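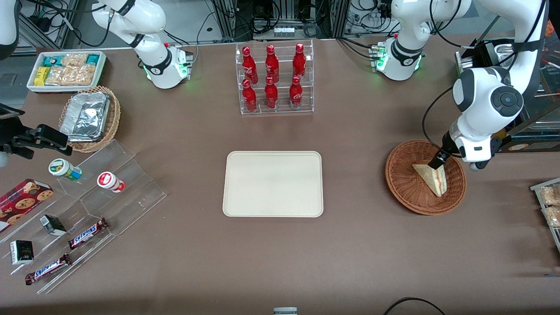
Packing lunch for a long train ride with no fridge — what holds up?

Asked in Food & Travel, 2020-05-29
Viewed 2,210 times
3 answers

I'm taking the day train from Niria down to Drostusel later this summer and I'm so excited about it! It's my first really long ride, the kind where you get the river on one side for half the day and then the hills. It leaves before breakfast and gets in after dinner, and the cafe car isn't running this year, only a vending machine at one end that may or may not have anything in it.

So I want to bring all my own food for two people, and I'd love it to be a proper picnic and not a bag of chips. Last time I did a shorter trip I made egg salad sandwiches the night before and by noon the bread was paste. I ate it anyway, but I don't want to do that again.

Things I'd like to know:

What fillings are okay without a fridge until lunch, and is there anything that can make it to dinner?

How do you stop the bread going soggy?

Hard cooler or soft bag? There's a shelf over the seats but I've heard the big coolers don't fit.

Neither of us eats pork. One of us can't stand mustard (me). Everything else is fair game. We can get on with frozen stuff but there's no way to refreeze it once we're moving, and I don't think they heat anything for you either.

Thank you in advance, I'm reading every word!

Answer 1
Accepted by asker
41 people found this helpful

Oh you are going to love that line! Sit on the left going south if you get to pick. I've done it every spring for years and food is half the fun for me, so here goes.

Think of it as two meals and treat them differently. Lunch can be the fancy one, with things that need to stay cold, and dinner should be things that don't care. The usual kitchen rule is two hours at room temperature for meat, eggs, mayo and soft cheese, and only one hour if it's very hot out (over 90 F). With a decent cold bag and frozen packs you can keep things at 40 F or under well past that, but you have to pack it properly and leave it shut. I keep snacks in a separate tote so we aren't opening the cold bag every twenty minutes.

For bread, my rules after many soggy failures:

Use something with a bit of chew. Sourdough, ciabatta, a seeded loaf. Soft white sandwich bread is lovely for the first hour or two and then it gives up.

Butter or cream cheese right to the edges on both slices. It seals the bread. Mayo doesn't do this nearly as well and it needs the cold just the same.

Tomatoes and cucumbers travel in their own little tub. Salt them at home, drain them on a paper towel, put them in the sandwich at your seat. It takes a minute and you've got a whole day!

Wrap in parchment first, then foil or a cloth. Plastic wrap traps the damp.

If you're making a hot filling, like roast chicken or peppers, let it get all the way cold in the fridge before it goes near bread. Warm filling makes steam and steam makes paste. I suspect that was part of the trouble with your egg salad too.

Lunch ideas: chicken with cream cheese and chopped dill, turkey and Swiss with butter and a little cranberry sauce, or a pressed sandwich with roasted eggplant and mozzarella. The pressed one is my favorite because it gets better as it sits. You put it under a heavy pan in the fridge overnight, slice it in the morning, and it stays together beautifully even on the bumpy stretch after Bustamante.

Dinner ideas: peanut butter and honey on thick bread, hard cheese (aged cheddar is fine out for the day), crackers, whole apples, carrots, nuts, dried apricots, and a good loaf you tear up. We also bring a fruit cake, the dense kind. I know people make jokes about fruit cake but on a train at sunset it's wonderful.

Soft bag, definitely. The overhead shelf is shallow and slopes a bit. Mine is a Stulix, the 118 size, and it goes up there on its side with room for a jacket. I freeze two water bottles solid and put one at the bottom and one on top, and by late afternoon we have cold water to drink. Pack everything straight from the fridge and do it last thing before you leave the house.

Bring a cloth napkin each, a small knife if the line allows it (check, they changed this in March), a trash bag, and more wet wipes than you think. Have the best time!

Comments on this answer

Asker: This is amazing, thank you!! Making the pressed eggplant one this weekend as a test. Do you cut it all the way through or leave it joined?

Reply: All the way, then wrap each piece by itself. Much easier to hand over to the window seat.

Another user: Seconding salted tomatoes in a tub. I also put a few torn basil leaves in there.

Another user: Is the left side still the good one coming back north?

Reply: Other way around, you want the right. Same river!

Answer 2
9 people found this helpful

just freeze the sandwiches. pb, cheese, plain turkey or chicken all freeze fine. take them out when you leave and they're thawed by lunch. do NOT freeze anything with lettuce or egg or mayo it goes weird. works great we do it for soccer

Comments on this answer

Another user: Still eat the meat ones at lunch though, don't save them for dinner once they've thawed.

Same user: yeah lunch only

Answer 3
16 people found this helpful

Lots of good advice already, so I'll only add the things I'd have wanted on my own first long trip.

Wraps! Tortillas don't go soggy the way bread does and you can eat them with one hand while you're pointing at things out the window. Hummus, grated carrot, feta and spinach, rolled tight and cut in half. Hummus does need to stay cold, so that's a lunch one. If you want a dinner wrap, do peanut butter and banana and slice the banana on the train.

Pasta salad with oil and lemon in a jar is another good lunch. Small pasta shapes, nothing long, or you'll be wearing it. I use 300 grams of dry pasta for two hungry people and there's always a little left over. Rinse it under cold water after cooking, get it into the fridge fast, and dress it when it's fully chilled.

If you're worried about the cold bag, put a cheap fridge thermometer in it. I paid 5 dollars for mine and it settled a lot of arguments at our house. If it reads over 40 when you open up, and you don't know how long it's been like that, skip the chicken and go straight to the peanut butter.

For egg lovers, whole hard-boiled eggs in the shell are tidier than egg salad, but they follow the same cold rules, and please be kind to the people sitting near you. I peel mine on the platform at Bustamante where the train waits a while — check with the conductor how long, it varies.

And a thermos! Fill it with boiling water for a few minutes, tip that out, then pour in very hot soup. A good one keeps it properly hot until lunch. Tomato soup with a cheese sandwich while it's raining on the river is my idea of heaven.

One more, a flat tin or a stiff box for anything you don't want squashed. Bags slide around up there in the curves and I once lost a whole batch of lemon bars to a rolling water bottle.

Comments on this answer

Asker: Soup!! I hadn't even thought of soup. Does the lid on yours double as a cup?

Reply: It does, but bring a second cup, there are two of you.

Related questions

Which seats have outlets on the Niria day train?
Can I bring a folding table on board?
Best dried fruit that isn't sticky
How long does buttercream last in a warm car?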